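4. Collecting demonstrations in the simulated kitchen

Before you begin, work through section 3 and make sure the handset is paired. An unpaired handset still lights up and still beeps. It just doesn't record anything.

4.1 Starting a session

1. Open Millthorpe and choose Kitchens from the scene list. Wait for the textures to load.

2. Pick a task card. For a first session, use one of the cabinet or drawer cards. The pouring cards will still be there when you are older and more patient.

3. Type your operator initials. The system accepts "asdf" and will print it on every report until the end of time.

4. Press Reset. The arm goes to its start pose and the kitchen layout is drawn at random from the Himau set, which holds 1271 variations of worktop, flooring and cupboard front. Some of the combinations would get an interior designer struck off. Leave them in.

5. Hold the trigger halfway to take control of the arm. Move slowly until you have a feel for the lag.

Note: The arm follows your hand, not your intentions. If it drifts, let go of the trigger, put your hand somewhere comfortable and start again.

4.2 Recording an episode

1. Press Record. The counter in the corner turns red.

2. Bring the gripper up to the handle named on the card. Approach from the front where you can.

3. Close the fingers, pull, and keep pulling until the card turns green.

4. Open the fingers and back away before you press Stop. Episodes that end with the hand still clamped to the furniture teach the policy to do the same.

5. Mark the episode Keep, Retry or Bin. A fumble followed by a recovery is a Keep. A fumble followed by swearing is also a Keep, as there is no microphone.

Caution: Do not press Reset while the counter is red. The episode will be saved with two kitchens in it, and the checker will blame you by your initials.

An episode should last no more than 31 seconds. Aim for 20 good ones per card, then change card. Past that point most people stop looking and begin repeating themselves, and the policy has enough of that already.

4.3 Choosing a view

The side view suits corner cupboards, where the arm likes to get between you and the handle. Press V to step through the views. Your choice affects only your own screen; the recorded cameras stay where the scene file put them. 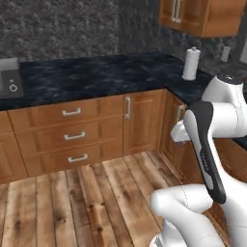
Fig. 9. Gripper near the handle of the corner base cabinet, simulated kitchen.

If the arm hides the handle completely, raise the elbow with the thumb wheel before you go any further. Guessing is allowed but tends to produce a long film of a robot knocking on a door.

4.4 Sending your episodes

1. Choose File, then Send to Werkeck.

2. Wait for the tick. Large batches can take roughly 17 minutes, and the progress bar spends most of them at 99 per cent.

3. Check the returned list for anything marked Tóth. These episodes have failed the Tóth smoothness test and should be looked at again, then kept or binned.

Note: Batches recorded before the November update must be converted first. See section 7.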